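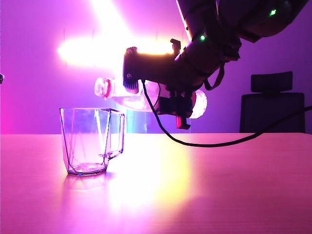
Why is it hard to judge how full a clear plastic cup is?

Clear walls give the eye several lines to choose from, and the surface of the drink is seldom the boldest of them. Molded rings, reflections and the far side of the rim all compete with it, and colored light makes the contest worse.

4.2 Cups, beads and pink light

Earlier work on fill judgments has favored white light, gray backdrops and glassware of a quality that few people meet outside a laboratory. Most drinks in our part of the world are poured into disposable cups at parties, often under lighting chosen by someone who was not thinking about menisci. We took the second case as our subject. Eskildsen has called it "the applied literature," meaning that he has been to the parties.

Participants in the Siscombe sessions rated 300 cups each, in blocks of 100, and were asked only whether a cup was less than half full, half full or more. They were not told that the cups had rings. Several found the rings for themselves and used them as a scale, which would have been sensible if the rings had been spaced evenly — they had not, and the manufacturer did not reply to our letter. We dropped 11 participants who gave the same answer throughout, one of whom wrote "optimist" on the form.

Magenta light caused the most trouble. It tints clear plastic and its background alike, so that an outline has to be picked up from whatever highlights happen to fall on it. A bright streak down the side of a cup helps with the curve of the wall and says very little about the contents. Small white beads take on some of the pink as well, but each keeps a tiny highlight of its own, and a heap of them stays easy to find. Figure 1 shows a clear cup and, to its left, a second clear container with beads in it, both in magenta light.

Figure 1. Clear cup and container of small white beads, magenta light.
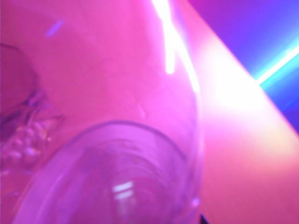
Beads were accordingly rated faster than water in every block, and with fewer complaints. Harahap and Sutanto, coding the written comments separately, agreed on nearly all of them except a remark that read "fine, I suppose," which remains unclassified. The obvious objection is that very few guests order beads. We accept this, and return to water in Section 4.3.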